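Ticket 683: Glass dish task, grip slipping at rim
Site: Purnside
Project: Vusley
Opened: September 2018
Status: Open

Operators on the table setting station report that the clear scalloped dish turns in the fingers during pickup. Started after the switch from plastic plates. Station 4 is the worst.
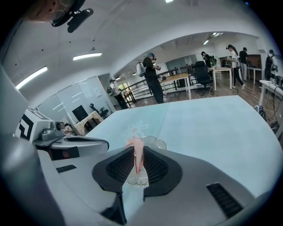

Yagi

Checked both grippers at station 4. Finger travel is fine. The pink tip pad had lifted on one finger, so I glued it back and asked for 52 more pickups. Fewer slips, but still too many to close this.

The other part is staffing. Most of the people on this floor set tables by hand until spring. Now they record pickups all shift, and wrists get sore from squeezing harder when a pad goes bad.
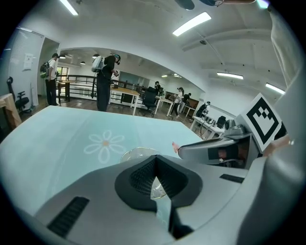
I told the shift lead to stop a station when a pad lifts and not push through to make the count. Hesero has agreed to send new pads. Until they come, swap stations every 2 hours. Stopped time for pads gets logged under this ticket and does not come off anyone's numbers.

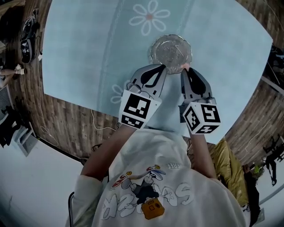 Glass plate held at the near edge, pink pad on right fingertip.

Next step: fit new pads at station 4 first, then rerun.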